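Lella two-arm table robot: can it tidy a desk yet?
Review by Joar Dalen

I have a small repair shop in Atport and I dislike cleaning the work tables more than any other job. Tools, papers and small parts stay where somebody put them down, and in the morning I lose time before I can start. So when Lella offered a trial of their two-arm table unit, I said yes quickly. I used it for 21 days in August.

The installation was easier than I expected. My colleague Shahnaz Sivakumar and I needed one afternoon. The manual is well written, but the chapter about cable routing is too short, and we had to do this part again. If you buy the unit, please leave more slack at the wrist than the drawing shows.

For the test I made a list of seven chores. Most of them are things a child can do: put a pen in a holder, stand a folder upright, move a board to the side, collect small pieces in one place. The last chore was to wipe the table, and I will come back to it.

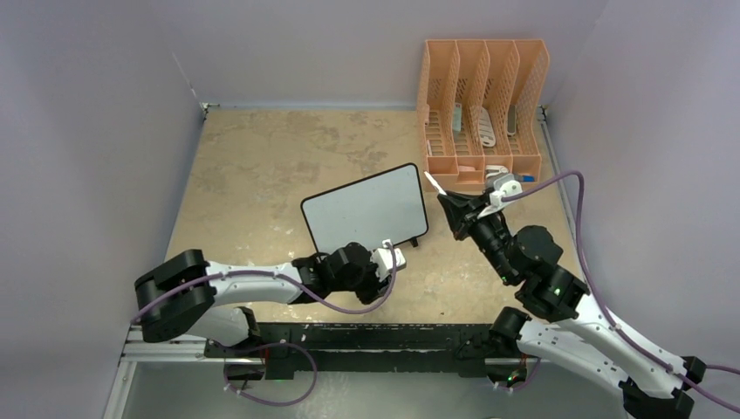
One arm at the edge of the white board, the other at the front of the orange organizer.

Flat and stiff objects are the strong side of this machine. The whiteboard was a good test, as it is wide and has not much to grip. The left arm usually goes to a corner and the right arm is free for other work. I liked to see them share the job. A person would take the board with one hand and finish in two seconds, but the robot is patient and it does not complain.

Small objects are a different story. Anything shorter than my thumb was a problem. The gripper closed on the air, opened, and tried again from almost the same place. When Lella sent a software update in the second week, this became better, but I would not trust it with screws. File holders are also difficult. The slots are narrow, and a folder that comes in with a small angle will stop at the edge and bend.

The wiping I cannot recommend. It moves the cloth, but it does not press enough, and old stains stay exactly as they were.

Speed is the main question for a shop. My full list took me less than three minutes by hand. The robot needed more than 21 minutes on a good day, and I had to stand near it for the first part. Pranab Bepari, who has the shop beside mine, watched one run and asked if I pay it by the hour.

I sent the unit back at the end of the trial. For a school or a laboratory, where people want to learn how such arms work, I think it is a good purchase. For a shop like mine I would wait for the next version and ask first about the small parts.

My score: 3 of 5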